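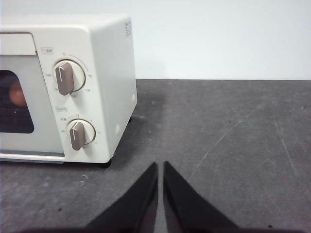 Unit 11: Countertop Ovens

Introduction to Household Equipment
Instructor: Maureen Bellamy
Laboratory supervisor: Bezawit Jemal

Reading for this unit: the Nakell course packet, section on small heating appliances. Students should complete the reading before the Thursday laboratory.

1. Scope

This unit covers the small electric oven intended for use on a counter or table. Full-size ranges were treated in Unit 9 and microwave ovens will be treated separately. By the end of the unit, students are expected to name the principal parts of a countertop oven, set its controls correctly, and keep a written record of a heating trial.

2. Controls

Most countertop ovens sold for home use have a temperature control and a timer. On simple models both are dials, commonly placed one above the other at the side of the door. The order and size of the dials differ among manufacturers. Students must read the markings on the unit assigned to them before turning anything.

Temperature scales may be given in Fahrenheit or Celsius. Recipes in the Anholm laboratory manual are written in Fahrenheit. To convert to Celsius, subtract 32, multiply by five, and divide by nine. Absolute temperature (Celsius plus 273) will appear in the heat transfer problems and is not needed in the laboratory.

A dial setting states the temperature the thermostat is intended to maintain. The air near the door and the air near the upper element may differ from it considerably. Record the setting and the thermometer reading in separate columns.

3. Placement and power

The oven stands on a level, heat-resistant surface. Clearance at the sides, back, and top must meet the figures in the manufacturer's instructions. Nothing is to be stored on top of the casing. A unit rated at 2,000 watts must not share a circuit with another heating appliance. Extension cords are not permitted in Room 23.

4. Laboratory procedure

Check that the cavity and crumb tray are clean.
Place the rack in the middle position.
Set the temperature, then the timer. Preheat for the period given in the manual.
Load the tray using dry oven mitts.
Read the thermometer through the window. Keep the door closed between readings.
At the end of the trial, turn both controls off, unplug the unit, and allow it to cool before wiping it.

5. Written work

Submit one trial record per pair, using the Standurer form. Late records are accepted only by arrangement with Ms. Jemal.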